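Trallside Modular Terrain - Set-Up Guide
Section 3: Building the Farkance River Board

Read this section through once before you punch out any card. The river board uses the same clips as the road boards, but the banks go on in a different order.

Before you start

1. Check the contents against the packing slip. A full river set has 40 clips, 3 bridge decks and one sheet of bank edging.
2. Clear a flat space larger than the finished board.
3. Punch out the river tiles from the printed side. Keep the waste card until the end - the long strips make good shims.

Note: Tiles from the first Wallner printing are slightly thicker. Do not mix them with newer tiles in the same row.
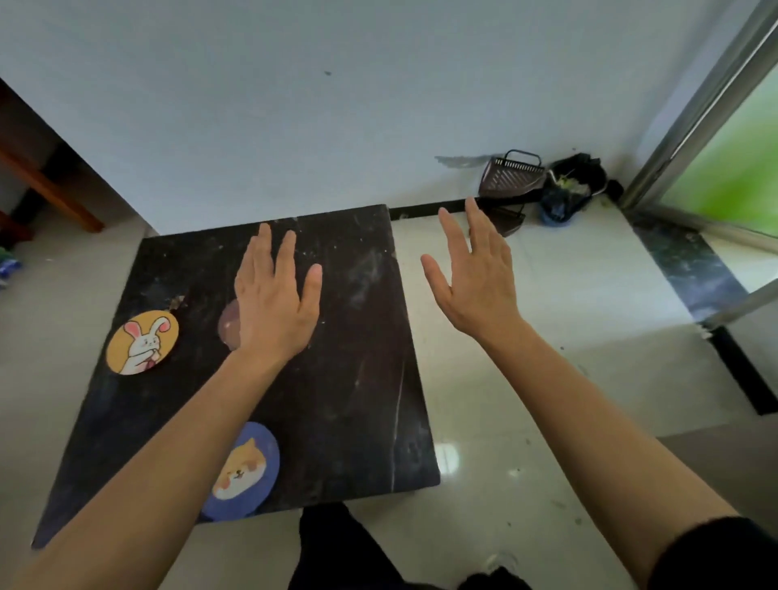 Morkach, 30/07/2026

The clip instructions below replace those in the October printing. Part numbers have not changed.

Joining the tiles

4. Lay two river tiles face down with the blue arrows pointing the same way.
5. Push one clip into each slot until it sits level with the card. Do not use a hammer or pliers.
6. Add the remaining tiles one at a time, then turn the whole row over with a hand under each end.
7. Fit the bank edging. The short tabs go on the water side.

Caution: Do not glue the clips. A glued board cannot be folded back into the box, and the slots will tear if you try.

If a row bows in the middle, take out the center clip, press the tiles flat and put the clip back from the other side. 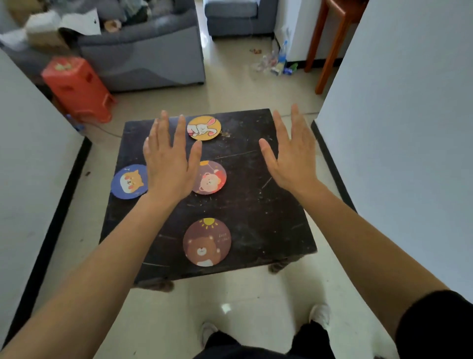

BRIDGES AND CROSSINGS

8. Fold the bridge deck along all scored lines before slotting any part of it.
9. Slide the piers into the deck, then lower the bridge over the river. Both ramps must rest on a bank tile.
10. Test the fit with a 40 mm base. If it catches on the railing, the railing is in back to front.

Note: The narrow footbridge, part 661, takes single figures only. Vehicles go around by the ford - see the scenario book, page 61.

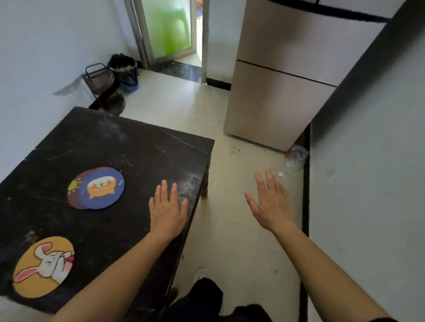
Round cartoon mats on the tabletop are not terrain parts.

Storage

11. Remove the bridges first, then the edging, then the clips.
12. Stack the tiles face to face and store them flat in a dry place.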